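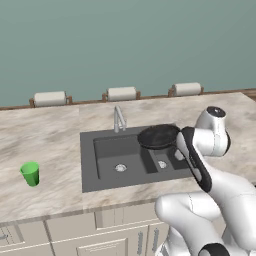 **Jatum** is a task planner for robot arms working in simulated kitchens. It takes a short instruction, such as "put the pan in the sink", and turns it into a list of moves that a separate controller then carries out. I've kept this article up to date since version 9, so forgive me if I get a bit fond in places!

## How it works

Jatum doesn't move any joints itself. It keeps a list of what's in the kitchen and where (cups, pans, basins, the lot), picks a grasp for the thing it's been asked to shift, and hands the path over to Kolev, the controller it ships with. Kolev runs at 100 steps a second and checks each step for bumps — and it checks the held object too, so a pan counts as part of the arm for as long as it's gripped. I think that's the cleverest bit of the whole package, though the code for it is a right old tangle.

## Sinks

Sinks get their own section because they've caused more bug reports than anything else. Early versions treated a sink as one big box, so on a double one the planner would happily aim for the divider. From the December release each basin has its own drop zone, with its own rim height and floor depth. You can name the basin you want, or let Jatum choose by size.

Pans are still awkward. The handle sticks out a long way to one side, and a small basin may not have room for both it and the gripper. Jatum tries a tilted approach first, then a level one, and gives up after 164 tries.

## Scenes and tools

The standard set has 131 kitchen layouts, all made with Wusham, a free scene editor. Replays open in Jalley, where you can drag a slider back to the step where the plan went wrong (I've spent whole evenings doing this).

## See also

- Grasp planning
- Collision checking
- Motion controller

*Last revised Sunday, March 17, 2024*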